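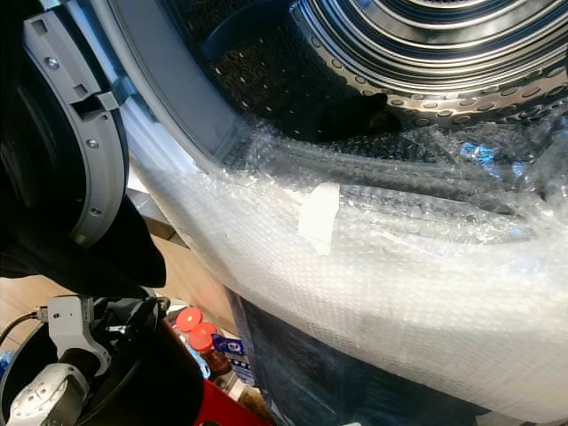 Home > Forums > Automation > Household and light industrial

Can a machine do the laundry yet, start to finish?

torquelimit
Serious question. I run maintenance for a small hotel laundry at Trunstead and we've been offered a trial of the Dalteck arm for loading and unloading front loaders. Their sheet quotes 461 cycles without a stoppage. It doesn't say what was in the drum.

hexkey_40
Ask what counts as a stoppage. If a sock left behind isn't one, the figure means very little. Getting the bulk of a load out is easy enough. The last item stuck flat against the drum wall is the hard one.

pallet_jack
Disagree with "easy enough". Wet cotton wraps round the paddles and round itself. We ran an Indmont unit from February and it pulled a duvet cover halfway out, lost grip and started again from the top. Took 41 minutes on one load.

hexkey_40
Was that with two fingers or a full hand?

pallet_jack
Two fingers, rubber pads. The full hand was an extra 2,000 and we didn't get the budget.

torquelimit
How do they cope with the gasket? Ours catches small items in the fold and the staff run a hand round it after every load.

marl_and_sons
Badly, in my experience. The seal is soft, so it moves when you push on it, and a bare metal finger will nick it sooner or later. Cover the lower lip while you're teaching the arm its path. Bubble wrap and a bit of tape will do. Take it off before you run a cycle.

hexkey_40
If you need padding, your force limit is set too high.

marl_and_sons
During setup the limit is wrong by definition. A seal for our model is 615 fitted. Tape is cheaper.

drumroll
Door latch is worth checking too. The hook sticks out from the door ring and a sleeve will hang on it. Marikar put a fixed swing angle in their program, and it's fine until the machine creeps on its feet.

torquelimit
So the consensus is no?

pallet_jack
For mixed loads, no. For towels of one size, yes, with a person within earshot.

hexkey_40
I'd say yes for towels and nearly for the rest. Do the trial, but load it with your own linen and count what's left in the drum each time.

torquelimit
Will do. Fitted sheets first.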